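Udbridge publie la version 500 d'Eltine, son gestionnaire de journaux de reprise pour bases de données en grappe

Stultov, mars 2024 - Udbridge annonce la disponibilité générale d'Eltine 500, composant chargé de l'archivage et de la restauration des journaux de reprise dans les environnements à plusieurs nœuds.

Jusqu'à présent, chaque nœud écrivait ses journaux archivés dans un répertoire local, et la restauration supposait que tous les répertoires soient montés sur le nœud chargé de l'opération. Eltine 500 remplace ce schéma par une destination partagée unique. Le processus d'archivage de chaque instance y dépose ses fichiers sous un préfixe de thread, et un index commun enregistre le numéro de séquence, le point de contrôle et l'incarnation de la base.

Une grappe peut compter jusqu'à 20 nœuds et 200 instances. La taille d'un segment est fixée par défaut à 500 Mo, paramètre modifiable sans arrêt du service. En cas de perte d'un nœud, une instance survivante reprend l'archivage du thread concerné après lecture de l'index.

« L'index est écrit avant la libération du segment en ligne. Une restauration à un instant donné n'a donc plus à parcourir les en-têtes de fichiers », précise Szabolcs Major, responsable du moteur de stockage.
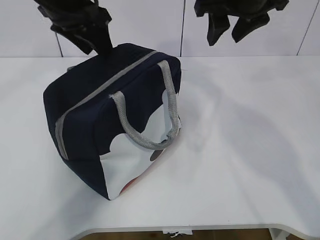
La migration depuis la branche précédente s'effectue nœud par nœud. L'utilitaire Simon, livré avec le produit, contrôle la continuité des séquences et signale les segments manquants avant la bascule. Les scripts de sauvegarde existants restent compatibles - à l'exception de ceux qui désignent explicitement un répertoire local.

La branche précédente recevra des correctifs de sécurité jusqu'en octobre. La documentation et les notes de version sont accessibles depuis l'espace client.

Contact presse : Krisztina Rácz, Udbridge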